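Können Roboter inzwischen Hausarbeit? (Thread im Bereich Automatisierung, Seite 1 von 2)

kabelsalat_nord
7. Mai 2019
Moin zusammen, ich muss das mal loswerden. Mein Schwager hat mir am Wochenende erzählt, in fünf Jahren räumt uns allen eine Maschine die Küche auf. Ich bastle beruflich an Zuführungen für Blechteile und bin da, sagen wir mal, vorsichtig. Bei uns in der Halle klappt alles wunderbar, solange jedes Teil genau da liegt, wo es liegen soll. Zu Hause liegt bei mir aber gar nichts, wo es liegen soll! In der Simulation sieht Hausarbeit inzwischen trotzdem schon recht ordentlich aus, finde ich:

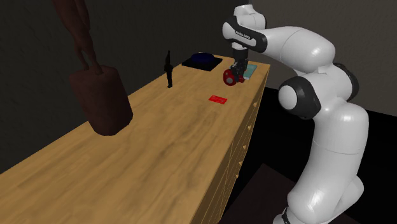
Simulation: Arm mit rotem Teil im Greifer, Schale auf schwarzer Unterlage

Feste Sachen mit klarer Form, damit kann ich leben. Greifpunkt suchen, zumachen, anheben, woanders hinstellen. Aber ist das schon Aufräumen?

Elsie Hapeta
Kommt drauf an, was du Aufräumen nennst. Wenn ich einen Becher von links nach rechts stelle, nennt meine Tochter das auch Aufräumen :-) Ich hab bei Rilden zwei Jahre an einer Packstation gearbeitet, und die Kartons waren nie das Problem. Das Problem waren die Beutel. Jeder Beutel fällt anders zusammen, und der Sauger kriegt mal Luft und mal nicht. Wir hatten in einem Monat 1506 Fehlgriffe in der Liste, fast alles Beutel.

kabelsalat_nord
Genau das meine ich. Wieviele davon musste dann jemand per Hand rausfischen?

Elsie Hapeta
Alle, was denkst du denn. Die Nachtschicht hat uns geliebt.

schraubenkarl
Ich seh das nicht so schwarz. Im Dezember hatten wir eine Vorführung von Dehghan in der Werkstatt, da hat ein Arm Putzlappen aus einer Kiste geholt und in eine andere gelegt. Langsam, ja, und zweimal hat er zwei auf einmal erwischt. Aber für einen Lappen ist das doch völlig wurscht! Man muss halt nicht gleich Hemden falten wollen.

kabelsalat_nord
Lappen in Kiste ist für mich noch keine Hausarbeit, da liegt er am Ende ja wieder als Knäuel da. Spannend wird es, wenn der Stoff irgendwo dranhängt. Roter Stoff an so einem grauen Ring zum Beispiel, oben gerafft, daneben hängt eine Schlaufe runter -- wo packst du da zu? An der Schlaufe? Am dicken Teil? Und mit wie viel Zug, ohne dass gleich der ganze Halter mitkommt? 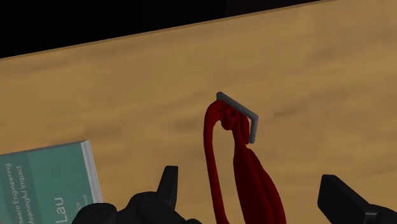
Magdy El Fassi
Am dicken Teil, würde ich sagen, und dann schräg nach oben weg. Aber das ist eben meine Hand, die das weiß, und die merkt nach einem Zentimeter, ob was klemmt. Ein Zweifingergreifer ohne Gefühl zieht einfach weiter. Mit Kraftmessung am Handgelenk geht schon mehr, bei Listatport haben wir damit Schläuche von Stutzen gezogen, und das lief nach langem Einstellen brauchbar. Nur war es immer derselbe Schlauch.

schraubenkarl
Ja gut, aber deine Spülmaschine ist auch eine Maschine, die eine Hausarbeit macht, und die hat überhaupt keine Hand. Vielleicht sucht ihr alle an der falschen Stelle.

Elsie Hapeta
Und wer räumt sie ein? Eben.

kabelsalat_nord
Haha, Punkt für Elsie. @Magdy, was für einen Sensor hattet ihr da dran? Ich würde das gern mal an unserer alten Zelle probieren, erst mal nur mit einem Geschirrtuch am Haken.

Magdy El Fassi
Muss ich nachsehen, die Unterlagen liegen noch im Büro. Ich schick dir die Bezeichnung per PN.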